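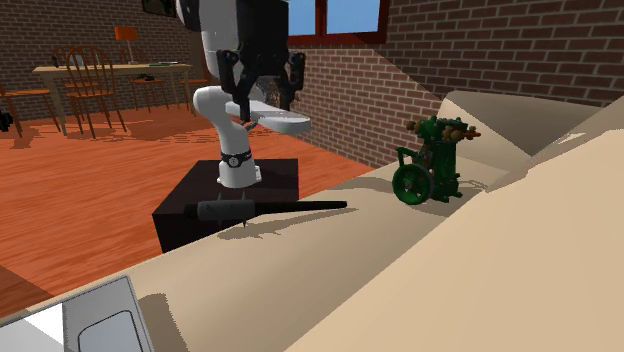
Puka releases version 7 of its Clustititz planning software

Brallthorpe, 23/01/2020

Puka announces today that version 7 of Clustititz, its motion planning software for robot arms, is available for download. The new version brings a changed grasp planner and a library of furnished rooms in which a plan can be tried in simulation.

In the earlier versions the arm was simulated above an empty plane. Our users told us many times that this is too easy. In the new rooms the arm stands on its pedestal among tables, chairs and brick walls, and the objects before it have difficult shapes, for instance a long thin tool or a green model steam engine with a spoked flywheel. The library contains 63 rooms and 345 objects. Every room can be edited, and users can add their own objects.

The grasp planner now considers both fingers of the gripper together with the whole arm. When it refuses a grasp, it writes the cause into the log in plain words. The planner was tested on 663 grasp tasks before the release, and the list of these tasks is delivered with the software.

Clustititz was developed at our office in Brallthorpe together with the software firm Espinoza, which made the collision checker. Existing licences stay valid for version 7. Room files which were saved with version 6 must be converted once, and the converter is included in the package. The next version is planned for September.

Press contact: Puka, press office, Brallthorpe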